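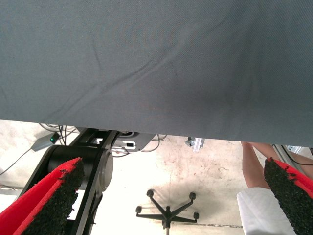 Two weeks in with the Kernlow kit and I owe you all a proper post. Quick one though, it's Thursday and I'm already late.

So. The kit is two arms, wrist cameras, the control software and the Astik finger pads, which are an add-on. $1,085 for the lot. Not cheap for a garage hobby – but I looked at the Humphreys set last May and that was well over my limit before shipping.

The pads first, everyone asks. Red backing, black gritty face, feels like really coarse sandpaper. On fabric they are great. Gray twill, old curtains, a dish towel, all picked up fine once I stopped closing so hard. The grit does get ragged at the tips and I find crumbs of it on the concrete. Astik sells refills in a bag, haven't priced them yet.

Wrist cameras: good up close, useless for the big picture once you lift a big piece of cloth. It just fills the view. You get gray, gray, more gray and a bit of floor at the bottom. Plan on a third camera somewhere high up if you want to fold sheets. I didnt, and now I'm shopping for one.

Bright light is the other thing. With the door open the pale floor washes out and anything white goes with it. Exposure setting is burried in the second menu. Turn it down.

Cables – ugh. Too long, no clips in the box. Mine are all over the floor.

Support answered me the same day both times. The manual is 100 pages and the bit you need is near the back.

Would I buy it again? Yes, for cloth. For hard stuff I'd want the plain pads. Next up is the Plollness folding software, if the download ever finishes.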